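Kusard Road Runners forum > Races and Results
Print this thread | E-mail this thread
February 3, 2019, posted by grasura_plodder

First attempt at the Prosov Marathon next month and I'm ridiculously excited! Training has gone brilliantly – 9 long runs done and I still like running. Do I go out with the pacer or run my own race?

hillrepsheila wrote:
Go with the pacer! I did in March last year and it was the best day out I've ever had in trainers. Boyang Zou was leading our group and he chatted the whole way up Ndlovu Hill, which is more than I could manage.

old_tom_1691 wrote:
Can't agree, sorry. The pace groups are packed for the first few miles and you'll be tripping over heels at every drinks table. Start near the back, let them go, and enjoy passing people later on.

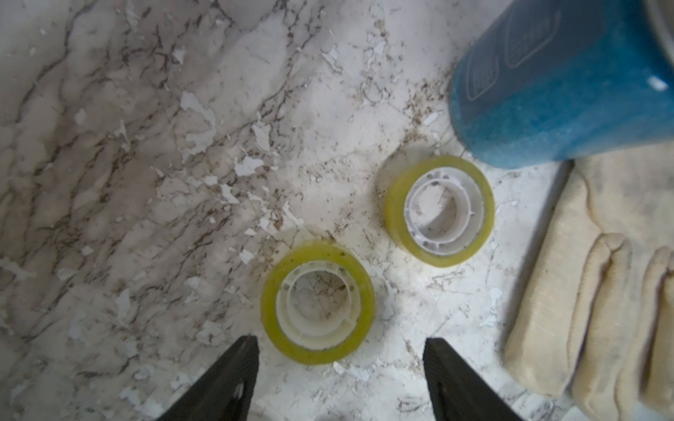
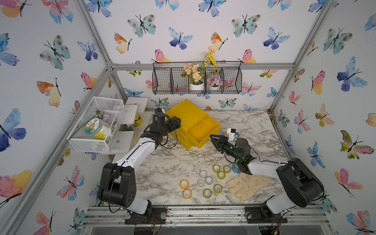 Tape, drawers and butterflies

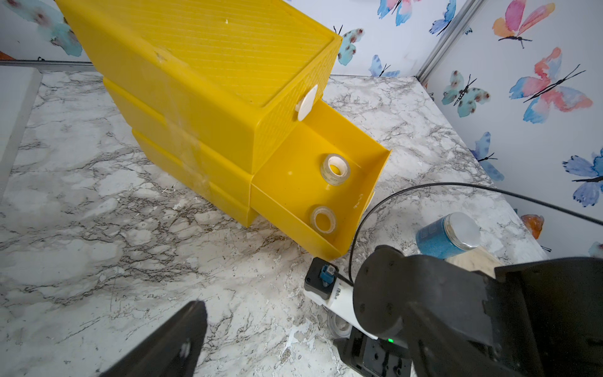
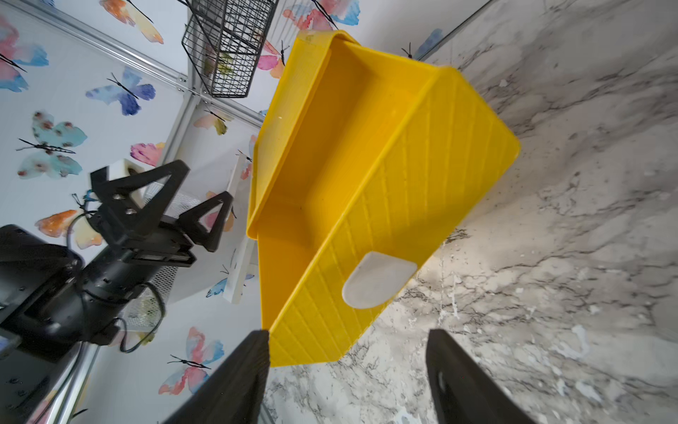 Re: Pacer or no pacer?

hillrepsheila wrote:
Tom, you say this every year! There were 200 of us at the start of that group and I never touched a heel. The road is wide all the way to the bridge.

old_tom_1691 wrote:
Wide until the bridge, yes. Then it isn't.

grasura_plodder wrote:
Love this, thank you both. I think I'll start with the group and drop off if it feels too quick on the hill. Does anyone know if there are gels after halfway, or should I carry my own?

14 comments | 3 shares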